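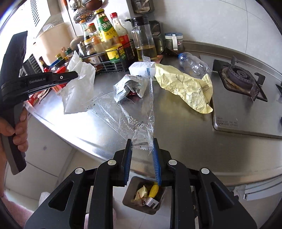 Vol. 11, Issue 2, p. 105

Proceedings > Manipulation > Failure Reports

Articles Authors Archive Submit Contact

4.2 Retained-film failures during counter clearing

The most frequent fault in the clearing task was a release failure on thin plastic film. In the normal sequence the gripper pinches a piece of packaging, carries it past the counter edge, lowers it toward the bin and opens. In a retained-film failure the fingers open to full width but the item stays on one pad. The controller then records a successful drop, and the next approach begins with waste still attached.

Figure 4 shows the demonstration setup at the transfer point, with a long clear wrapper pinched near its lower end between the blue ribbed pads. The bin stands on the floor below the counter edge. The wrapper still extends back across the steel surface, so the grasp controls only one end of it. This geometry is common to most of the failures we recorded. A short item leaves the counter as one body, while a long one drags, and the free end can catch on other packaging during the lift.

We logged 10 retained-film failures in the June trials of the Rono policy. All involved clear or translucent film. Crumpled paper and foil packets did not cause the fault, although paper was sometimes dropped short of the bin for unrelated reasons. The earlier Nina policy was not tested on film and is left out of this comparison.

Two causes were separated by replaying the logs. In the first, the film settled into the grooves of a pad under closing force and did not come free when the force was removed. In the second, static charge held the film against the finger housing. The motor current at opening was the same in both cases and could not be used to detect either one.

The fault has a safety side. The work surface includes a gas burner set into the countertop, and a trailing wrapper can be carried over it on the return path. The gas supply was shut off at the valve for all autonomous runs. Ohemaa Addo reviewed the return paths and found that the planner, which models the fingers as empty after a logged drop, kept no clearance for attached material. The Ostcombe planner was changed so that the arm withdraws over the floor side until the drop is confirmed.

Confirmation now uses a wrist-camera check of both pads after opening. If film is detected, the fingers close, move lower into the bin and open again. The check adds around two seconds per item. It does not detect narrow strips lying along the grooves, and a smooth pad supplied by Wumeck is under test for that case.

Figure 4. Transfer of a clear plastic wrapper from the counter toward the floor bin.

Shares 11 Comments 2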